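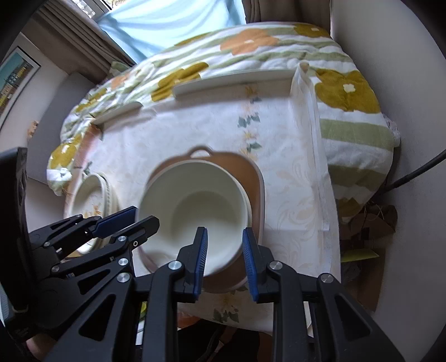
Lindsay McKinnon
Returns Supervisor, Hollis depot

Handling sessions and the returns floor: where we are

Several people on other shifts have asked what the handling team does all day and what it means for the returns floor, so I'll go through it for everyone.

The two Vavex arms go in at Hollis in December. They will stand at the end of the returns line, after the wash, and their job is to lift bowls and dishes off the table and set them in trays for the shelves. Today that is done by hand by nine people across two shifts. Anyone who has done a full week on it knows what the big serving bowls do to your wrists.

Before the arms can do the job they have to be shown it. The showing is done with hand-held grippers, one for each hand. You squeeze, the two fingers close, and the camera on the tool records what the fingers see while you work. The large cream bowl has been the main piece for the past two weeks. It is wide and deep, with a rounded rim, and it sits with a brown tray or basin under it, so you have two rims close together and have to take the right one. One gripper comes in over the near side with the fingers open and the other comes in from the left. Then you lift, move it across, set it down, and start over.

Sessions are done in people's homes as well as at the depot. Vavex asked for this. A steel table under strip lights looks the same every time, and our rental pieces end up on all kinds of tables once they leave us. A patterned tablecloth is harder than a plain one, and a pale bowl on a pale floral cloth is harder again. Our event customers will be using the same system for pickups later on if the trial goes well, so the home sessions count as much as the depot ones.

Who is doing it

Arif Chowdhury, Nilmini Roy and Sandamali Wanigasekara moved over from the returns line. All three volunteered, and all three are on their old hourly rate plus the lead rate for session hours. Their places on the line are being covered by day-shift staff who wanted more hours.

I asked each of them how the work compares. Nilmini said the first week was slow and she kept reaching past the bowl. "Your hand knows where the rim is. The gripper's fingers are longer than yours, so you have to learn that distance again." She now does most of the stacked dishes. Getting one dish off a stack without dragging the next one is fiddly with padded fingers, and she has worked out an angle that the others have copied.

Arif likes the change of pace but says people should know it is repetitive. On the line you can talk. During a recording you mostly can't, and you have to go at an even speed even when you could go faster. He did the session count for the bowl set and it came to 295 usable recordings. Drops and bumps are kept too, in a separate folder, and he would like everyone to stop apologizing for them.

Sandamali sets up the tables. She also writes up the session notes in Peltico: which piece, which cloth, where the other dishes were standing, anything that went wrong. Please don't edit her entries. If something is missing, leave a comment under the entry and she will fix it.

What changes on the returns floor

No jobs are being cut in this round. That is in the letter everyone got from Nadja Zaugg, and I asked her again last week before writing this. What does change is the mix of work. The arms will take bowls, round platters and the oval dishes. Glass stays with us, and so does anything chipped, anything with food still on it, and anything that comes back in the wrong crate. We will also need someone near the arms on every shift to clear stops. That is a new post with its own training, and it will be offered inside Wiltell first.

I want to be plain about the part that isn't settled. After the trial there will be fewer hours of straight lifting, and Nadja has not yet said how the hours will be spread across the two shifts. People on evenings are worried that the checking work will all land on days. I think that's a fair worry and I have passed it on in writing. When I get an answer I will put it in this newsletter — and on the board by the time clock for anyone who doesn't read this.

The break schedule has changed already. Session staff take ten minutes off the grippers after every recording block. A gripper is light when you pick it up and much less so by mid-afternoon, especially held out over a wide bowl. If you are filling in for one of the three, take the break even if the block went quickly.

Trying it yourself

If you want a turn with the grippers, put your name on the sheet outside the returns office. You'll do half an hour with Arif or Nilmini, nothing is recorded, and it doesn't commit you to anything. Long sleeves need to be rolled up or pinned. Rings are fine.

Spare finger pads are in the second drawer of the gray cabinet. Used ones go back in the bag marked for Vavex — they want to look at the wear, so please don't throw them out.

Next up after the cream bowl is the platter set.

Staff News > Hollis Depot > Returns
Last updated: October 2018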